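책상 상판 표면 관리 메모

2021년 12월 11일

작업용 책상 상판에 대한 기록이다. 6월에 들인 뒤로 청소 방법을 세 번 바꿨고, 지금 쓰는 방법으로 정착한 지는 꽤 됐다. 모델명은 Domum의 Vasley. 밝은 나뭇결 마감이고 뒤쪽에 배선용 구멍이 하나 있다. 원목인지 무늬목인지는 판매처에 문의했으나 답을 받지 못했다. 그래서 원목용 오일은 쓰지 않는다. 흡수되지 않는 마감이면 끈적한 막만 남는다.

밝은 색 상판은 먼지가 잘 안 보인다. 정면에서 내려다보면 늘 깨끗해 보이므로 점검은 눈높이를 낮춰 비스듬히 한다. 결 방향도 이 각도에서 확인하는 편이 쉽다.

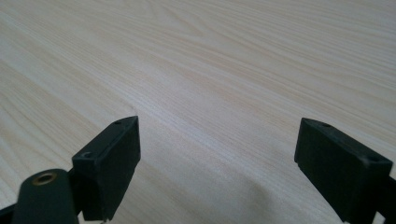
낮은 각도에서 본 상판. 결은 대각선 방향.

닦는 순서는 다음과 같다.

1. 마른 천으로 결을 따라 한 방향으로 민다. 왕복하지 않는다.
2. 미지근한 물에 적셔 꽉 짠 천으로 같은 방향으로 닦는다.
3. 바로 마른 천으로 마무리한다.

세제는 기름때가 있을 때만 쓴다. 중성세제 3ml를 물 589ml에 푼다. 숫자가 어중간한 것은 쓰던 물병의 용량을 그대로 기준으로 잡았기 때문이고, 정밀할 필요는 없다. 알코올은 모서리 안쪽에서 한 번 시험했는데 광택이 약간 달라져서 그만뒀다.

광택 차이는 조명에 따라 판단이 달라진다. 빛이 반사되는 쪽은 결이 하얗게 날아가 보이고 그늘진 쪽은 회색이 돈다. 얼룩으로 오인하고 문지르기 쉽다. 조명 위치를 바꿔도 같은 자리에 남아 있는 것만 얼룩으로 친다.

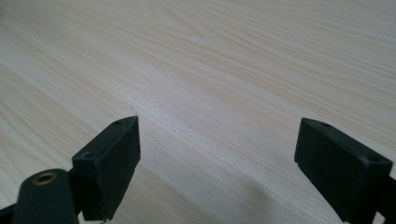 Aidan Kinsella는 지난 글 댓글에서 결 방향으로 닦는 것은 매끈한 마감이면 별 의미가 없고 천의 상태가 더 중요하다고 적었다. 일리가 있다. 다만 결을 기준선으로 삼으면 빠뜨리는 구역이 줄어든다. 천은 그의 말대로 자주 바꾸는 쪽으로 수정했다. 지금은 Skultuvton 극세사 천 13장을 돌려 쓴다. 섬유유연제를 넣으면 물을 먹지 않으므로 따로 세탁한다.

다음은 바구니. 상판 위에 천이나 종이를 그냥 두면 닦을 때마다 옮겨야 해서 올리브색 바구니 하나에 모은다. 직조 무늬의 플라스틱이고 옆면에 구멍이 뚫려 있다. 높이가 낮아 내용물이 바로 보이고, 짧은 쪽에 손잡이 구멍이 있어 한 손으로 당길 수 있다. Jugah라는 동네 잡화점에서 샀다. 단점은 먼지가 구멍에 낀다는 것. 샤워기로 헹군 뒤 엎어서 말린다.

바구니는 상판 왼쪽에 둔다. 뒤쪽 배선 구멍은 비워 두어야 한다. 케이블을 책상 옆으로 늘어뜨리면 닦을 때 천에 걸리므로 작업이 끝나면 먼저 치운다. 구멍 테두리는 면봉으로 따로 닦는다.

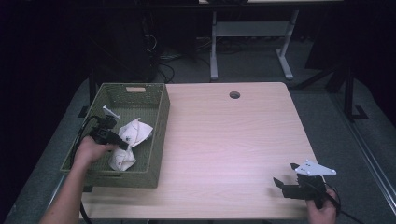

바구니 밑면에 펠트를 붙이지 않으면 결국 긁힌다는 의견도 받았다. 댓글을 남긴 분은 플라스틱 자체보다 밑에 낀 모래알이 문제라고 했다. 펠트도 모래알을 잡아 두는 것은 마찬가지여서 아직 붙이지 않았고, 바구니를 끌지 않고 들어서 옮기는 것으로 대신하고 있다.

상판 보수용 왁스는 116g짜리를 사 두었으나 개봉하지 않았다. 마감 종류가 확인되면 그때 시험하고 결과를 이 글 아래에 추가하겠다.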